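Search tickets Search Advanced

Ticket 2000 — Karaki stream: subtitles out of sync from ep 3 onward
Status: open, watching

Opened by viewer on the Clolier app, TV version. Subs on Karaki run late. First two episodes fine, ep 3 starts fine then drifts after the opening song. By the end credits it's more than 2000 ms behind. Dub track not affected. Viewer had already reinstalled twice, no change.

Tried so far:
- cleared app cache, no change
- swapped sub language to French and back, no change
- same episode in the browser player, same drift. So not the TV
- checked Usomlow (same season, same studio), subs are fine there

Looks like the file then. Asked Provard for the original sub file, they do the timing for this show. They sent one back at 4:15 pm, it's cut for the broadcast version with the long eyecatch. Ours has the short one. That would do it — everything after the break is off by the same amount, but doesnt explain the drift before the break. Asked again about frame rate.

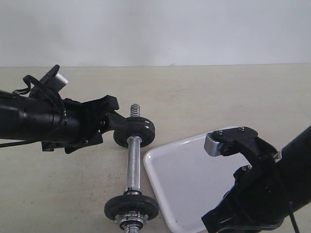

Adjustable dumbbell and white tray on the tabletop.

Update: Provard say frame rate was set wrong on export for eps 3 to 12. New files coming in a batch. Ep 3 replaced already, checked the first half and the preview at the end, lines land where they shoud. Signs and on-screen text still a touch early in the classroom bit, logged seperately as ticket 44.

Still to do: replace the rest, flush the server copy, ask viewer to sign out and back in before rewatching. Leave open till ep 12 is checked.

Last updated: July, 6:40 pm

Contact support | © Clolier | Back to top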